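Robotics in a Shared Workshop
Unit 5: Gripping Round Things

Welcome back! Last week we got the arm moving. Tonight we get to my favorite part of the whole Zavano build, the hand — the bit where all that wiring and swearing at tiny screws starts to pay off. Bring your notes from Unit 2, you'll want the finger calibration numbers.

A cube is forgiving. Two flat fingers can close on it and it mostly stays put. A tube rolls, it slips down through the grip, and a clear one is miserable for a depth camera, which tends to look straight through the plastic and report the wall. So we lean on the cap. A bright, solid color is a lovely target, and the hand can work out the rest of the tube from there.

The grip we're after has the fingers curled around the lower body, just above where the cone starts, with the thumb coming around the far side. Don't worry if the tube tilts at first. Tilt can be corrected at the wrist, but a bad thumb position can't.
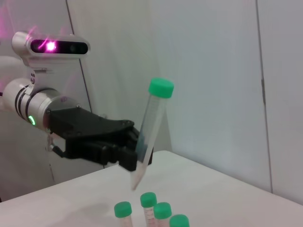

Hồ asks whether it wouldn't be easier to pick the tube up by the cap and skip the body altogether. Good question, and for a straight lift, yes! Try it if you like. But a cap grip lets the tube swing, and in Unit 6 we'll be lowering tubes into a rack, so I'd get used to the body grip now.

Bench work for tonight:

Start with finger force at the lowest setting and go up one step at a time.
Do 5 lifts at each step before you change anything.
Write down every slip, and where the thumb was when it happened.
Keep the other tubes well clear until your lifts are steady.

If your thumb drifts between lifts, check the tendon tension first. The Mirkenholm group lost a whole Thursday to software before they tried a screwdriver.

Reading for next time: the Skalidden notes on wrist rotation, first half only.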